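Search this site Enter keywords Go

TX 347: Textile Materials and Their Care
Lelum College, Department of Applied Textiles
Handout 16: Pile Fabrics

Students should read this handout before the laboratory session and bring it with them. The material on fiber content in Handout 15 is assumed.

1. Definition

A pile fabric has a surface of cut ends or loops that stand up from a base, called the ground. The ground may be woven, knitted, or tufted. Velvet, corduroy, terry toweling, and most imitation furs belong to the group. Felt does not, although it is often sold beside them. Brushed flannel is also excluded: its soft surface consists of fiber ends raised from the yarns of the cloth itself, and no separate pile has been added. The term for such a surface is nap. Shops use "nap" and "pile" as if they meant the same thing, and students should expect to meet both words on labels. In written work for this course they are to be kept apart.

2. Construction

Woven pile is made with an additional set of yarns. In velvet the extra set runs lengthwise. Two cloths are commonly woven face to face and a blade separates them, leaving a cut pile on each. In corduroy the extra set runs crosswise and is cut after weaving. Terry is left uncut.

Knitted pile is made by several methods. In sliver knitting, loose fiber is fed directly into the needles along with the ground yarn, and the fiber ends are held in the loops of the knit. Long pile can be produced quickly in this way, which accounts for its wide use in toys, linings, and throws. A coating is often applied to the back to hold the fibers in place.
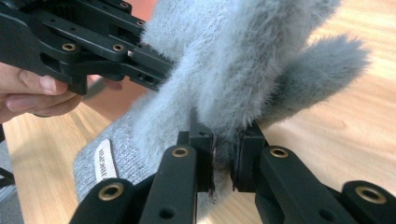
Pile length, density, and fiber thickness together decide how a fabric will look and feel. A short, dense pile stands nearly upright and hides its ground. A long pile bends under its own weight and takes a direction, and its shade changes with the angle of view. Fine tips reflect more light than the body of the pile, an effect seen in the pale blue-gray fur illustrated, where the tips are silvery and the underside of the rounded part is darker. The gray knitted panel beside it has fine ribbing and a mottled color, and would be described under the headings used for plain knits in Handout 12. Where two such fabrics are joined in one article, each is to be entered separately on the record sheet. The care instructions for the article should follow the more delicate of the two.

3. Shedding and Crushing

Loss of fiber from a new pile fabric is usually greatest at cut edges. It should lessen once the edges have been sewn. Continued shedding from the middle of a piece suggests that the pile is poorly anchored.

Crushing is a separate fault. The fibers are still present but have been bent flat by pressure, heat, or moisture. Cotton velvet will often recover if steamed from the back and brushed lightly. Acrylic and modacrylic piles must be treated with more caution, as heat can fix the fibers in the crushed position or distort them permanently.

4. Washing

The care label is to be followed in every case. Where a label permits machine washing, the cool setting of 30°C and a short spin are recommended for long synthetic pile. The article should be turned inside out or placed in a mesh bag. It should be dried flat, away from direct heat, and the pile should be combed in its natural direction once dry.

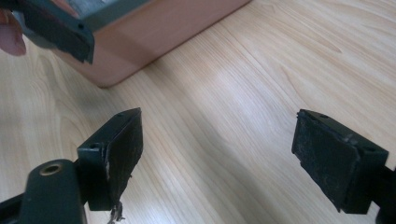 Abimbola Nnaji questioned this advice when the handout was first circulated, and wrote that combing after drying is too late for very dense pile, which sets in clumps. She prefers to separate the fibers by hand while they are damp and to comb again at the end. The department accepts this as an alternative. Students who use it should say so in their notes and should keep the tension on the ground as low as possible, particularly where the ground is knitted and can stretch.

5. Laboratory Exercise

Each student will receive a swatch with no label. Identify the ground, state whether the pile is cut or looped, and mark the pile direction on the back with tailor's chalk. Fold the swatch sharply, pile outward, and examine the fold with a magnifier. Record whether the ground can be seen.

Reports should be no longer than 18 lines. They are to be handed to Nneka Usman before 4 p.m. on the day of the session. Swatches must be returned with the reports.

Reading: Course reader, chapter on raised and pile surfaces. The section on carpets may be omitted.

Related handouts
Handout 12: Plain and Rib Knits
Handout 15: Reading Fiber Content Labels
Handout 17: Felt and Other Nonwovens
Using the Toltent Reading Room

Contact the Department | Copyright Lelum College | Back to top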